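Kitchen arm tips: the house rules we've ended up with

I've had a few messages since the last page asking how we set the ground rules for an arm on a kitchen worktop, so I've written ours down. They started as a scrap of paper on the fridge at Jevau (that's the shared workshop and kitchen where I do most of my tinkering) and they've been scribbled over so often that I had to type them up in May just to read them. Have a look at your own maker's safety booklet first, and if it disagrees with me, go with the booklet!

Stop button first. Ours lives where you can slap it without reaching across the arm, and before anyone runs anything they press it once to see that it does what it should. Takumi Hirose, who got me into all this, used to make me do it with my eyes shut. I grumbled, but I can find that button in the dark now.

Mark out the reach. We did it with masking tape on the floor, stretching the arm as far as it would go in each direction and adding a good step on top. Don't measure to the wrist and forget the gripper, and remember that whatever it's holding sticks out further still. I once taped the whole lot beautifully and then handed it a ladle.

Slow for anything new. A new routine gets run at the lowest speed 3 times, with one person on the button and doing nothing else. No phone, no tea. If you change the routine, even a tiny bit, you're back to the beginning. Chutima Paisan thinks I'm too strict about this one and we've agreed to differ.

Practise on screen if you can. The Grillen planner lets me lay out a worktop and try the moves before there's anything real to knock over, and I use it far more than I expected to. It won't tell you how grippy a damp jar is, mind, so leave yourself some slack.

Sharp things have a rule to themselves. Blades go in the block or the drawer before the arm is switched on, unless the job is about the blade, and then it's on the list and everyone in the room knows. Same for glass, and for anything that might roll. Round jars go on a folded tea towel (a damp one, it grips better).
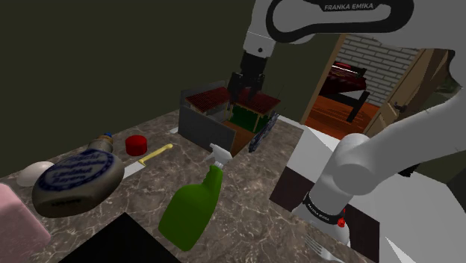
My own weak spot is clutter, and I've got a rule for that as well: read the worktop out loud before you start. It sounds daft, but you catch such a lot! With a layout like this one I'd say "knife, yellow handle, lying flat" and that's the first thing to deal with, then the green spray bottle in front of the box, then the egg behind the flask, which is just the sort of thing I'd miss if I only glanced over. The little red cap gets read out too. Small bits are easy to forget and a nuisance to find under a gripper later on.

Sprays and cleaners: label facing you, nozzle turned to off, and never stored next to food the arm is going to handle. We wipe the fingers down between food jobs and cleaning jobs, and we keep separate cloths for each.

Last one, write it down. We have a cheap notebook by the kettle for bumps, drops and odd noises, with the time and what was running. Alois Fankhauser went through ours one evening and spotted that nearly all the drops were the same mug, so the mug now lives upstairs.

If your rules are different, do send them over. I'm especially after ideas for cable tidying, as mine is still held up with freezer bag clips.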